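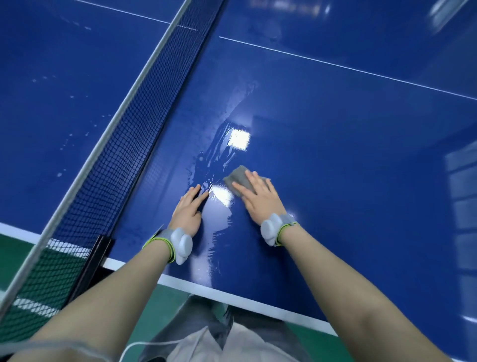
Kalton Table Top Cleaner, 846 ml spray bottle

I've been selling table tennis gear long enough to have seen what people clean their tables with. Window spray. Dish soap. One guy at our club used furniture polish, and the ball skidded for a month. So when customers started asking me for something that just takes the dust and the hand sweat off and leaves the playing surface alone, I went looking, tried a bunch of bottles on my own tables, and this is the one I kept ordering.

It's a thin, water-based cleaner with hardly any smell. You spray it on, wipe it off with a soft cloth, and let the table dry. That's pretty much the whole job! I do mine once a week in the busy season and whenever I remember in the summer.

What's in the box
One 846 ml bottle with trigger sprayer
One grey cleaning cloth (washable, no fabric softener please)
A little card with the directions, which are also below

How I use it
Take off the loose dust first with a dry cloth or a soft brush. If you skip this you'll be pushing grit around under a wet rag.
Spray a patch near the net, then work back toward your end line. Don't soak it. A blue table shows every streak, so go easy on the first try and add more if you need it.
Fold the cloth flat and keep your fingers together on top of it. I lean my other hand on the table while I wipe.
Go over it one more time with a dry side of the cloth, in long strokes.
Wait until the surface is fully dry before you play. In my garage in January that takes a good while, in a heated hall it's a few minutes.

You can leave the net up. I usually do, I just slide the cloth in underneath the bottom edge. Try not to spray the mesh itself though, and wipe the clamps if they catch any (metal ones especially). If your net is due to come off anyway, do it then, there's always a line of fluff right where it sits.

Which tables it's for
Indoor tables with a painted wood top, any color. I've used it on my old Valetti and on two Sevano rollaways and haven't had trouble with any of them. It's fine on outdoor tables too, but those usually need a rinse with plain water first to get the pollen off. Please don't use it on rubbers. Bats need their own cleaner and I carry one by Yap, item 103, if you want to add it to your order.

How long a bottle lasts
I get roughly 751 sprays out of one, going by what Kalton prints on the card. At home that's ages. Our club has 4 tables and we buy a new bottle every spring and fall.

What customers have told me
"Got the grey film off the middle of my table, the part where everybody wipes their hand. I thought that was just how it looked now." Crisanto Layug
"Works well, cloth is on the small side. I use an old T-shirt for the second pass." Benedito Pacheco
"Sprayer leaked a bit when it arrived, they sent me a new one. No complaints about the cleaner." Myung-ja Woo

Benedito has a point about the cloth, by the way. It's small because it's easier to get in under the net, but if you've got big hands or a lot of tables, pick up the larger cloth as an extra when you check out.

Shipping and returns
Bottles ship upright with the trigger locked. Turn the nozzle a quarter turn to open it. If yours shows up with a wet box, send me a photo and I'll replace it. Unopened bottles can come back within 30 days, and I'll refund you once they're here.

Questions about an older table or a finish you're not sure of? Write to me with the make and a close-up of the top, and test a spot near the corner before you do the rest.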